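Can It Fold a Shirt Yet? Speaker notes, July session

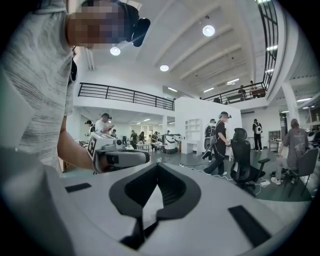

Slide 1. Hand-held grippers in use, with work areas and a mezzanine behind.

Leave slide 1 up while people find seats. Start when the side door closes.

OPENING (4 minutes, no more)

Ask for hands. Who has seen a video of a robot folding laundry? Who has seen one fold laundry in a house where people live? Wait for the second one. Let it be a little awkward.

Then say: I have been giving some version of this talk for a while, and the second show of hands has not changed much. The videos have gotten a lot better. My own shirts are still in a pile on the chair.

Point at slide 1. Look at how many people are in that hall. Headsets, a backpack or two, a gripper held in someone's bare hand. There is one white machine standing in the middle of the floor, and I count a lot more humans than that. When somebody tells you the labor is going away, ask where it went first.

PART ONE: WHAT "CAN DO" MEANS

Slide 2, the Wutell clip. Play it once with the sound off. The arm picks up a mug and puts it in a rack. It's a good clip. I like it. Play it again and ask the room what they would want to know before buying.

Things that usually come up, and if they don't, bring them up:
- How many tries before this one?
- Would it work with a different mug?
- Who put the mug there?
- What happens when it drops one?

Wutell's page says the arm "can load a dishwasher." I wrote and asked how often it finishes a full load without help. They sent me the clip again. (Pause. This gets a laugh. Don't step on it.)

Be fair here. A company doesn't owe me its test logs. But if the claim is about a chore, the number I want is for the chore, start to finish, with the sticky pan and the lid that doesn't fit anything.

PART TWO: THE COUNT

Slide 3. My own tally from the Kusura trial kitchen. I was allowed to sit in a corner with a clipboard, and I brought a sandwich. The task was clearing a table after a meal: plates, cups, flatware, wipe down. 366 attempts over the stretch I was there. I marked a run as clean only if no human touched anything between the start and the end.

Do not put the clean number on the slide. Say it is low, and say that the team there agreed it was low. They were decent about it. Most of the trouble was forks.

Someone will say it only has to improve a little every month. Maybe so. A table that's cleared nine times out of ten still needs a person standing by for all ten, and that person could have cleared the table.

PART THREE: THE SHOP FLOOR

Slide 4. Change of pace. I'm easier on shop floors than on kitchens. At Senden they had a single cell moving identical trays from a belt to a cart, same height every time, good light. It did the job for the whole time I watched. I have no complaint with it.

My complaint is with the jump people make from there. The trays don't change shape. Nobody's kid has left a sock in one. Ask Senden's own people to have the cell unpack a mixed box of returns and they'll tell you no, pretty cheerfully.

Skip the conveyor story if running late.

PART FOUR: MORE DATA

Slide 5. The answer you'll hear most is that the machines just need more examples. Xaba's pitch is 1000 homes. I asked what happens in home 1001 and got a long reply about scale.

Back to slide 1 for a moment (use the clicker shortcut, don't scroll). I don't doubt that people are working hard at this. I doubt the delivery dates.

What would change my mind: one chore, one ordinary home, a month with no one from the company in the building, and the owner allowed to talk about it afterward. I'd take the laundry. I'd take just the towels.

QUESTIONS

Expect robot vacuums. Yes, they count. I own one. It is under the couch right now.

Expect "what about five years." Say I don't know, and ask what they were told five years ago.

Handout is by the door. Take the adapter home this time.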